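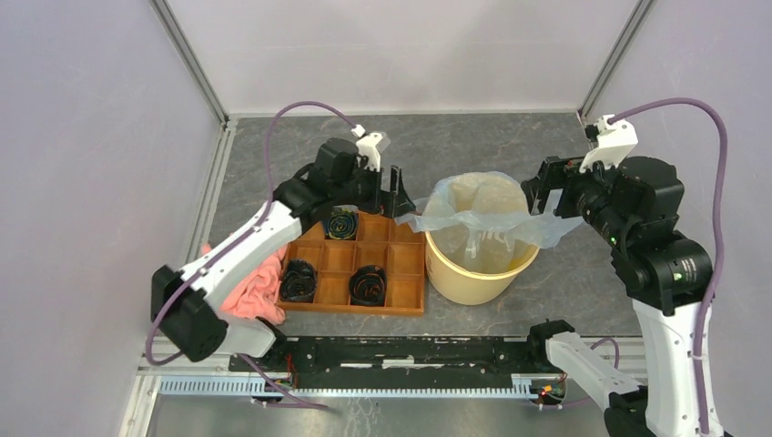 A divided tray for socks works when each pair is reduced to one roll and each roll gets one compartment. The method in this issue comes from Cecilia Ackah, who has used it in the linen store at Gerkonance since May. Lay one sock flat on the other, heel to heel, and roll from the toe toward the cuff with steady pressure. Stand the finished roll on its side in the cell so that the spiral faces up. With dark socks this matters a good deal, as the outer wrap on all three rolls in the wooden tray is black and the color only shows in the rings inside: blue and yellow in the one in the top row, reddish tones in the two in the bottom row. Placed with the spiral down, the pairs would have to be lifted out to be told apart.

Cell size decides most of the rest. Measure the thickest winter roll you own before buying or building a tray, then allow a finger's width on one side. A cell that is too tight makes people push the roll down with a thumb, and the cuff end folds under. A cell that is too wide lets the roll relax and open. Thin dividers are fine. They carry no load, and thick ones take space from every cell in the row. Igor Mikuš sands the top edge of each divider lightly so that it does not catch on knit fabric.

Do not fold the cuff of one sock over the whole roll. It holds well, and it also stretches the elastic on the outer sock only, so the two stop matching in fit. A plain roll depends on the cell walls to stay closed. If the tray has to travel, put a cloth over the top and tuck it in at the sides.

Fill order is a matter of preference. Tekle Chala fills by row, one row per type: dress, everyday, heavy. Žofie Tichý leaves gaps between pairs on purpose and fills them on laundry day, which gives her a quick reading of how many pairs are still in the wash. Both systems work with a tray of three rows by four. The Starance store changed over to trays this year and entered 1,508 pairs on its first list. After the second sort the list stood at 2,316, mostly from boxes that had been marked as single socks and had never been checked against each other.
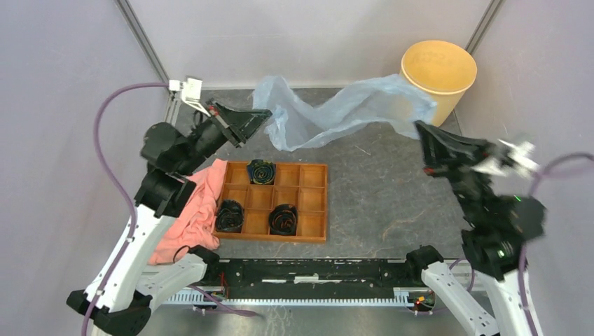
Bags are the weak point in most sock storage. A thin bag takes whatever shape it is given, hides a small item in its folds and tends to end up on top of something else. The pale blue one is a fair case – twisted into a long loose tube, with part of it hanging over the front of the yellow-tan container, while the socks lie in the tray with their blue, red and orange stripes in plain view. A translucent bag is better than a solid one, though once it is crumpled the gain is small. Keep bags for the trip from the dryer to the table. Empty each one fully, turn it inside out, shake it and flatten it before the next load is sorted.

A lidded container is acceptable for single socks waiting for a match. Libor Kováčik sets a limit of up to 80 singles in his, after which the whole lot is laid out by color and length. Label the side of the container as well as the lid, as lids get swapped.

Two points from readers at Stisedine. Wool rolls should be looser than cotton, with no more pressure than is needed to keep the edges in line. Damp socks should never be rolled, even slightly damp ones; the center of the spiral gets very little air. Leave them flat overnight and roll them the next day.

Measurements for the tray used at Gerkonance will be printed in the next issue, with a cutting list for a shallower version that fits a standard dresser drawer.

Newsletter > Past Items > Clothing and Linen > Divided trays for socks
Filed under: Drawers, Trays & Small Storage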